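Weekend Toy Library Assistant (part time)

Tarkolis Toy Library
Posted Jul 3, 2026

Tarkolis Toy Library is looking for a part-time assistant to work two weekend shifts at our main desk and in the sorting room behind it. The job is paid by the hour and starts as soon as we find the right person. No library degree is needed. You should like working with families and be willing to wipe down a lot of toys.

Who we are

We lend toys, puzzles and games to families with children from birth to age eight. Members pay a yearly fee on a sliding scale and can take home up to five items at a time for three weeks. The collection has 1303 items on the shelves. We share a building with the Mak Street laundromat, and many of our members come in while their clothes are in the dryer, so weekends are the busiest time of the week.

The library has three paid staff members. You would report to the manager, Wen-hsiung Hsiao, and work most shifts with Katia, who runs the front desk. There is always a second person in the building during open hours.

What you would be doing

Checking items in and out. We use a lending program called Brallideo. It is simple, and you will be trained on it during your first two shifts. Every item has a card with a photo and a parts list, and the parts are checked against the card at the desk when the item comes back.

Cleaning and sorting returns. Hard toys are washed in the sink or wiped with the cleaner we supply. Cloth items go into a separate bin for washing. Foam items are wiped by hand and laid flat to dry, never stacked. Anything torn, cracked or missing a part goes on the repair shelf with a note.

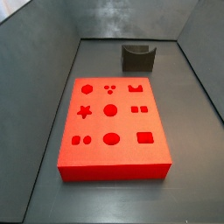 Helping families choose. Parents often ask what would suit a child of a certain age, or a child who is working on grip, speech or taking turns. You do not need to be an expert. We keep a binder of suggestions at the desk, and after a few weeks you will know which items people come back for. We do not give medical or therapy advice, and you will be expected to say so politely when asked for it.

Setting up story and play hour. This runs once each weekend morning. You would put out the mats, bring out the toys picked for that session and put everything away afterward. Katia leads the hour itself, but if you enjoy reading aloud you are welcome to take a turn.

Answering the phone and email. Most messages are about renewals, late items and lost pieces. Late fees are small and we waive them often - please do not apply for this job if you enjoy collecting fines.

Hours and pay

Two shifts a week, both on the weekend, 9:00 a.m. to 2:30 p.m. The desk opens to members at 9:30. There is a paid half-hour break. Extra weekday hours are sometimes available, mostly in November when we do the yearly inventory and every item is opened and counted.

Pay is hourly, and we will tell you the rate before you come in for an interview. Staff get a free family membership and paid sick time from the first day.

What we need from you

You must be at least 18 and able to pass a background check, which we pay for. You should be comfortable lifting a box of 31 pounds to waist height, with or without a cart. You will be on your feet for most of the shift. Basic computer skills are enough.

A second language is a plus. So is any experience with young children, whether paid or at home. If you have used our library or another one like it, mention that in your letter.

How to apply

Send a short letter and a list of your past jobs to the manager by email, or drop both off at the desk during open hours. The letter should be no longer than one page. Tell us which weekends in the next two months you cannot work, and give the names and phone numbers of two people who have worked with you or know you well. Please do not send photos of yourself.

We read applications as they come in and will take the posting down when the job is filled. Interviews last half an hour and take place at the library. People we would like to hire will be asked to come in for one trial shift, paid at the normal rate.

If you need a change to any part of the application or interview, such as a phone interview or written questions ahead of time, say so in your email and we will arrange it.

Questions about the job can go to the same address. Mr. Hsiao answers email on weekday afternoons.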